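Review: Onmont bench frame and cable kit for a two-arm cell

Reviewed by Aarti Bajpai

We have used the Onmont kit on the glassware bench at Paltthorpe since August, long enough to know what stays tight and what does not. My notes cover the frame, the arm mounts, the cable parts and the finger sets, with the checks we now do at the start of a shift.

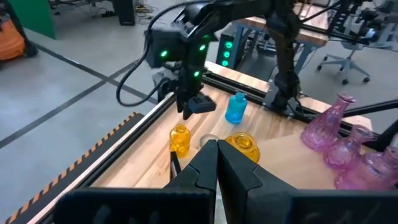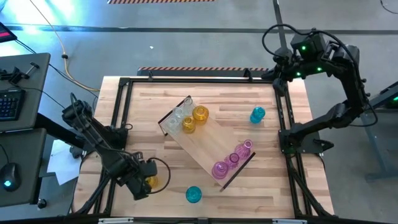 Page last changed: September 29, 2018

What you get

The kit is a set of black aluminium extrusions, corner brackets, diagonal braces, mounting plates for the arms, a bag of T-nuts and bolts, and a box of cable clips and sleeving. It does not include a table. Ours is butcher-block, which I would recommend to anyone building the same thing, provided the top is flat. Lay a straight edge across it before you order. The frame will follow whatever it sits on, and a twist in the table ends up as a twist between the arms.

You also need your own hex keys. The one supplied is soft and rounded off on the second evening.

Putting it together

Two people can build the frame in a working day. I tried the first rail alone and gave up. The instructions are clear as far as the corner posts and then get thin. They show the diagonal braces going on last, after the arms. We did it in that order, found the posts had moved, and took the arms off again. Fit the braces first, leave every bolt finger tight, square the frame by measuring corner to corner, and then go round tightening a little at a time.

The arm plates slide along the rail before they are clamped, and this is the best thing about the kit. We moved one arm twice in the first week to get the reach right over the tray, and each move took minutes. Scribe a fine line on the rail once you are happy with the position. If a plate creeps, you will see it at once.

The T-nuts are fair. A few would not turn in the slot and had to be coaxed with a screwdriver. Order spares.

Mounts and alignment

After the frame is square, each arm has to be told where the table is. We use the Truslow touch-off block for this, bought separately. It sits on the tabletop, you bring the closed fingers down to each face in turn, and you save the positions. It is dull work and worth doing slowly. Glass shows up any mistake. A finger that comes in low on a narrow neck will tip the piece long before it grips it.

Our log has 2,034 pick cycles on it since the last full alignment. The left arm is still good. The right arm had drifted slightly at the far end of the tray, and I traced it to one loose bolt on the mounting plate. Onmont's booklet says to check the plate bolts every 3,000 cycles. I think that is too long. We check ours every week and put a paint mark across each bolt head and plate, so that a quick look is usually enough.

Cables

Cable routing is where the kit falls down. The clips hold the thin leads well but will not close over a bundle, and the sleeving is stiff. Pulled tight to the arm it tugs at the wrist when the joint turns right over. We left a generous loop at the wrist instead, and both arms now run through their full travel without the cable going taut. Move the arm by hand with the power off, through every joint, and watch the loop the whole way. If it touches the frame or the glass, shorten it by a clip and try again.

Nothing in the box deals with cables once they leave the frame. You will want floor covers of some kind. I have not found any I like — the low ones ride up and the heavy ones catch chair wheels.

Fingers

The black finger plates are simple and strong. They fit to the gripper with two screws, and swapping a pair is quick. They are also hard and rather smooth, and the ribbed glass in our set behaves differently from the plain. Ribs give the fingers something to bear on, but a cup can turn slightly as they close. Nigam sell a thin stick-on pad that helps. It wears at the tip first, so look there, and change both pads together or the grip will sit off centre.

Clean the fingers with a damp cloth and let them dry before running. Do not use anything oily near them. I wiped down a rail with light oil one morning, handled the fingers afterwards, and spent an hour chasing a fault that was entirely my own.

Start of shift checks

Look at the paint marks on the plate bolts.
Check the scribed lines on the rail.
Turn each wrist by hand, power off, and watch the cable loop.
Look at the finger pads for wear.
Power on and wait for the arm status lights to come up green.
Run one slow pick with a cheap cup before using anything you care about.

It takes less time than a cup of tea, and I would not skip it.

Support

I wrote to Onmont about the brace order and had a civil reply and a corrected sheet. A second message, about the clips, has not been answered. Replacement brackets came quickly and were the right ones.

Would I buy it again?

Yes, for the frame and the arm plates. They are stiff, they adjust easily and they have stood up to daily use. I would leave out the cable box if it were possible to order without it, and spend the money on better clips and a decent set of hex keys. Anyone working with heavier parts than ours should ask for the thicker mounting plate, which I have seen in the catalogue but not tried.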